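Home Catalogue Tables and Seating Plants and Vases Ordering Deliveries Contact

Gotar Tall Vase, Tan
Catalogue number 644
Supplied by Wastelano for the Pastinport furnishing scheme

The Gotar is a tall, straight-sided vase intended for reception desks, meeting tables and shared work areas. It is cylindrical in form and is supplied in a plain tan colour which sits comfortably beside pale wood, grey upholstery and white plant pots. It carries no pattern or lettering.

The vase was added to the catalogue in May, following requests from departments that receive cut flowers regularly and had been standing them in water jugs. It replaces the Fu bowl, which was too wide at the neck for a small bouquet and allowed the stems to fall outwards. Existing Fu bowls may be kept in use for floating flowers or fruit, but they can no longer be ordered.

Suitable flowers

The Gotar is best suited to small and medium bouquets with stems of moderate length. A mixed bunch in pale yellow and cream, with green leaves and a single stronger colour such as orange, shows well against the tan. Very short stems will disappear below the rim and should be placed in something lower. Branches and other heavy material should not be used, as the height of the vase makes it easier to tip when the weight is all at the top.

Wrapped bouquets should be laid on the table beside the vase and the paper removed before the stems are cut. Departments sometimes leave the paper on for presentation. This is acceptable for an hour or two, but wet paper marks unsealed wood and the scheme does not cover the cost of refinishing a table top.

Arranging at the table

Stand the vase upright on a level surface, well back from the edge. Fill it to no more than two thirds. Hold the body of the vase steady with one hand and lower the stems in with the other, keeping the bunch together until the ends reach the bottom. The stems may then be released and turned so that the tallest flowers stand at the centre.

Keyboards, laptops and corded mice should be moved to one side before water is brought to the table. Loose cables should be kept clear of the vase, particularly on desks where they hang over the front edge.

Water should be changed every second day. Leaves below the water line should be taken off at the same time.

Cleaning

Wash by hand in warm water with a small amount of washing-up liquid. A long bottle brush is required to reach the base, and one is held in each floor kitchen. The vase should not be put through the dishwasher. Any line left by hard water can be removed with diluted white vinegar, left to stand overnight and rinsed out in the morning.

Store upright and dry. Vases should not be placed one inside another or laid on their sides on top of filing cabinets.

Placing the vase with other items

The catalogue lists the Gotar with the light wooden work table and the light grey two-seat sofa. Where a room already has a large floor plant, such as a fiddle-leaf fig in a white pot, one vase of cut flowers is normally sufficient. The floor plant should stand on the floor beside the table, where its leaves do not brush against the flowers or against people seated there.

For reception desks wider than a standard table, two vases may be requested. They should be of the same colour.

Ordering

Price per vase: 70, charged to the department's furnishing code
Largest order on one form: 3
Delivery: 7 working days from approval
Colour: tan only

Orders are placed on the ordinary furnishing form using catalogue number 644. Please give the room in which the vase will be kept, as deliveries are taken to the room and are not left at the front desk. Flowers are not included and must be bought from the department's own hospitality budget.

Each vase arrives in a cardboard box with paper packing. The box should be kept until the vase has been checked for chips at the rim and base. Damage found on unpacking must be reported to Wastelano within the delivery period shown on the note, and a replacement will be sent without charge. Damage arising later is the responsibility of the department.

A sample vase is held in the Pastinport display room and may be handled during opening hours. Staff who wish to see how a particular bouquet will sit in it are welcome to bring the flowers with them; a table, scissors and a sink are available.

Returns

Unused vases may be returned in the original box. Vases that have held water cannot be returned, although they may be passed to another department by completing the transfer section of the furnishing form. The receiving department should sign for the vase once it has been inspected.

Page last revised 2023-05-09 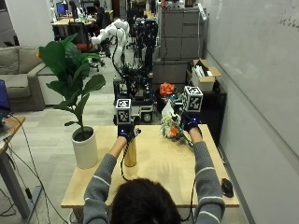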